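From: Struan Geddes
To: Desham Household & Mending list
Subject: Re: Cap storage, was: what to do with the hat shelf
Date: November 12, 2020

Tae-yang Yang wrote:
> Hi all. I'm clearing out the entry closet at last and I've run
> into the hats. My family owns far too many soft caps, the plain
> fabric kind with a brim, and they live in a heap on the top
> shelf. Every time I pull one out, two more come down on my head.
> I tried hooks in October and the hooks left a little nipple in
> the crown of each one. I tried a hanging organizer, the Lennox
> one with the mesh pockets, and the brims stuck out and caught on
> the coats.
>
> What do the rest of you do? Do you stack them, roll them, fold
> them in half? And should they be in something with a lid? I've
> also got a bunch of gray ones that look exactly alike until you
> get them out in daylight, and I'd love to stop putting on the
> wrong one.

Hi Tae-yang, and hello to everyone else who has been quiet since the great sock thread!

Oh boy, the nipple. I know it well. I had a whole row of pegs in my old place in Ukau and every cap I owned looked like a lemon. If yours are cotton you can get it out with a damp cloth and your fist inside the crown, then let the thing dry over a bowl. Cereal bowl size is right for me, my brother needs the next one up (he has the family head).

What I use now is open clear bins, the low kind, no lid. I went back and forth on lids for ages. With a lid on I never put anything away, I just set the cap on top of the lid and then there's a heap again, only higher up. Without one you can drop a cap in as you walk past, and that's the only kind of tidying I can keep up. They do get a bit dusty. I take mine outside and whack them against the porch rail now and then and it seems to be fine.

Get two bins and put them side by side. This matters more than which bins you buy! One is for the caps you're wearing this season and the other is for everything else, and when you swap seasons you only have to swap the bins. I got mine from the Mastau outlet for 4 dollars apiece, and I've had no trouble with them except that one picked up a crack when I stood on it, and I can't blame Mastau for that.

As for stack, roll or fold, I've done all three:

Stacking (one inside the other, brims all pointing the same way) is best for the caps, but it only works if everybody in the house does it. We got up to 10 in one stack and then my nephew wanted the bottom one.

Rolling is good for a suitcase and bad for a shelf. They unroll while you're looking at them.

Folding in half down the center seam, with the back of the crown pushed into the front, is what I'd do with anything that has a stiff brim. For the really floppy ones I don't bother. They go in crumpled and they come out crumpled and then I put them on my head, and in ten minutes you can't tell.

Now, the grays. Lay them out on a table before you sort, please, and don't try it in the closet. A bare wood table by a window is perfect. I had what I thought was a pile of black caps and once they were down on the wood, one was charcoal and one had a definite green cast to it. You'll see the differences in the stitching too. Some brims have those curved rows and some are plain. When you've worked out whose is whose, put a couple of stitches of colored thread inside the band. I used yellow for mine and red for my brother's, and it has saved us a lot of muttering at the door.

One more thing, don't overfill. If the pile is standing up over the rim, fine, that's just life, but if they're sliding off onto the shelf you need another bin or fewer caps. I gave away 12 last year and I couldn't name one of them for you today.

Pictures are at the bottom, soft caps and clear bins on a wood table. Let me know how you get on, and if anyone has a way to wash the stiff-brimmed ones without the brim going wavy, I'm all ears. Mine went in on the top rack of the dishwasher and I'm not going to say any more about it on a public list.

Struan

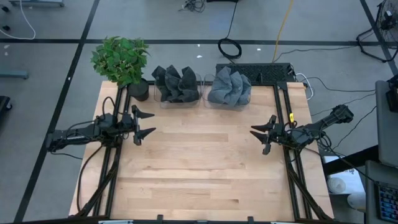
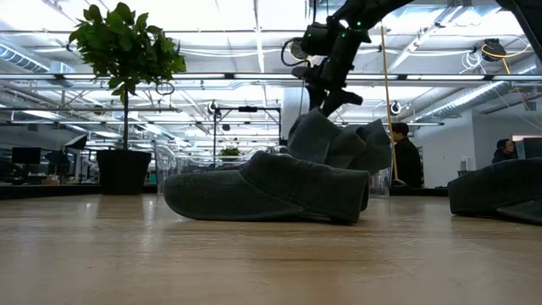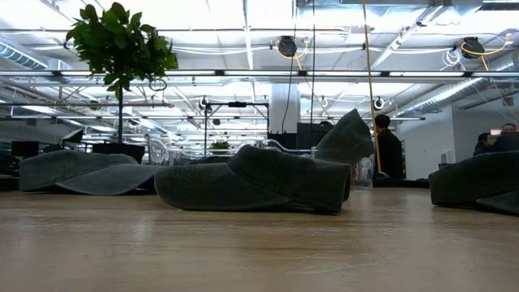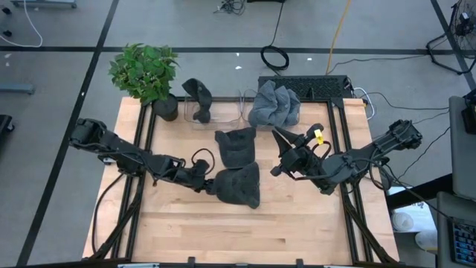 List archive page last modified: November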